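Week 4 handout: Categories, or Why Everything Ends Up in "Other"
Intro to Classification and Records
Thursday, September 22, 2022

Reading for this session: chapters 3 and 4, plus the Hilidmont case packet. The packet is 19 pages and most of them are tables. Bring a ruler.

1. Where we left off

Last week we agreed that a category is a promise to whoever comes looking later. Then we spent half an hour arguing about whether a tomato belongs with the fruit, which suggests the promise is a weak one. Botanists and grocers both have working systems. They have different customers.

2. Two ways to sort

Top-down: you draw up the categories first and make the things fit. Fast, tidy, and wrong in ways you find out about in May.

Bottom-up: you pile up what seems to go together and name the piles afterward. Slower, and the names tend to be terrible. One Fleveck branch library did this with its local pamphlets and got a heading called "Bridges and Similar." Similar to what was never written down, and the heading is still in use.

Most working systems start as one and get patched with the other. Look for the patches when you read the packet.

3. The Hilidmont case

The town clerk's office had 3755 loose items to file and a scheme with 182 headings. When the work was finished, up to 1000 items sat under "Miscellaneous," including the instructions for using the scheme.

Points to notice:
Many headings held a single item. A heading with one thing in it is a label with ambitions.
"Correspondence" and "Letters" both existed. The clerks had strong feelings on the difference and did not agree on what it was.
Dates were used as subjects in one drawer only.

4. Terms for the quiz

Exclusive: an item can go in one place and no other.
Exhaustive: every item has a place to go. "Other" makes any scheme exhaustive, in the way that a rug makes any floor clean.
Granularity: how fine you slice. Decide early.
Warrant: your grounds for having a category at all. "There was an empty drawer" is a form of warrant, and a common one.

5. Small numbers

Start with few categories and split one when it hurts. The Rotich scheme opens with three and holds up well for small collections — see the appendix, and ignore the color codes. 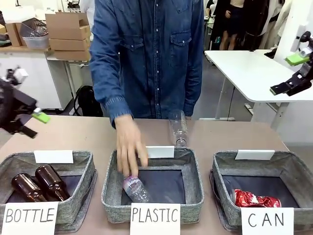

Three bins each time.

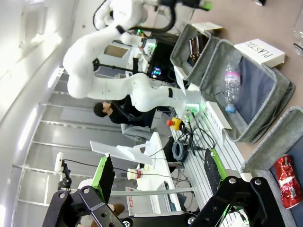 Vikden objects to all this in the margin of the course copy, writing that three categories only work "until the second person starts filing," and that a scheme should be judged by how well a stranger can find things in it. Come ready to argue either side. Written responses, one page, go in the tray marked Responses, not the one marked Papers.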